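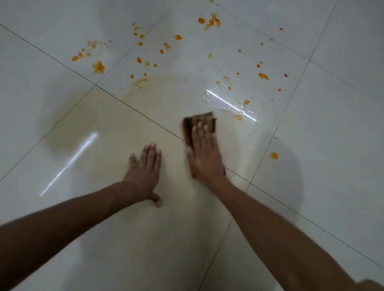
Figura 2. Limpeza de respingos alaranjados em piso cerâmico branco, com esponja marrom-escura.

3.2 O que as pessoas chamam de "limpo"

Quando comecei esta parte da pesquisa, eu achava (ingenuidade minha) que bastaria perguntar aos moradores com que frequência limpavam a cozinha e comparar as respostas. Levei o roteiro pronto, com a pergunta bem no alto da página, e já na primeira casa ela desmoronou. A dona da casa me devolveu: "limpar ou passar um pano?". Para ela eram duas coisas tão diferentes que somar uma à outra não fazia sentido nenhum. Reescrevi o roteiro no ônibus, na volta, e é essa segunda versão que uso daqui em diante.

As entrevistas foram feitas em 11 domicílios do conjunto Hurnen, quase todas em agosto, sempre na própria cozinha e quase sempre com café (recusar o segundo copo, aprendi depressa, encerra a conversa). Gravei tudo com autorização e transcrevi à mão, o que me tomou bem mais tempo do que eu tinha previsto no projeto. A codificação foi feita por mim e por Zane Dambrauskienė, cada um no seu canto, e depois sentamos para brigar pelas categorias. Brigamos bastante! Terminamos com seis verbos que aparecem nas falas com sentido próprio e estável: limpar, lavar, passar pano, esfregar, dar um jeito e faxinar.

"Dar um jeito" foi o que mais me deu trabalho. Em cinco casas a expressão quer dizer resolver na hora uma sujeira localizada, tipo molho que espirrou ou leite que transbordou, sem mexer no resto do chão. A Figura 2 mostra o tipo de gesto que os entrevistados tinham em mente: mão na esponja, esponja na mancha. Em outras casas, porém, "dar um jeito" é o que se faz quando a visita avisou que está chegando, e aí inclui esconder a louça dentro do forno. Zane queria separar em dois códigos. Eu queria manter um só, com uma nota. Ganhou ela, e relendo as transcrições acho que com razão, pois as duas acepções quase nunca aparecem na mesma boca.

Vale comparar com o que Ferenc Vincze descreve no levantamento de Skirkham. Lá os moradores organizam o vocabulário pela ferramenta: há o que se faz com vassoura, com pano, com escova, e a sujeira em si conta pouco. No Hurnen encontrei outra lógica, bem mais ligada à ocasião. O mesmo pano, no mesmo piso, pode ser "passar pano" na terça parte do relato que trata da rotina e virar "faxina" algumas linhas depois, quando a pessoa fala da véspera do Natal. Uma entrevistada foi categórica: "faxina é quando eu arrasto a geladeira. Se não arrastei, não foi faxina".

Confesso que esse critério da geladeira me encantou e saí perguntando por ele em todas as casas seguintes, coisa que metodologicamente não recomendo. O resultado está contaminado pela minha insistência e por isso ficou fora da tabela, mas registro que duas pessoas o recusaram com certa irritação. Para elas, o que define a faxina é abrir os armários.

Há ainda a questão de quem usa cada verbo. Os homens entrevistados disseram "limpar" para praticamente tudo, e só passaram a distinguir quando a esposa ou a mãe estava por perto e corrigia. Csaba Szabó leu uma versão anterior desta seção e me perguntou se isso indicava desconhecimento da tarefa ou só desinteresse pelo vocabulário. Boa pergunta, e meus dados não respondem. Eu teria de ver essas pessoas limpando, e o que tenho são conversas. Um estudo de observação, nos moldes do que Lajos Pálfi fez em lavanderias coletivas, ajudaria muito aqui.

Por fim, o branco. O piso claro voltou tantas vezes nas falas que acabei abrindo um código só para ele. Quem tem chão branco reclama dele e, na mesma frase, o defende: aparece tudo, mas pelo menos a gente vê o que está limpando. Retomo esse ponto na seção 3.3, junto com as falas sobre rejunte.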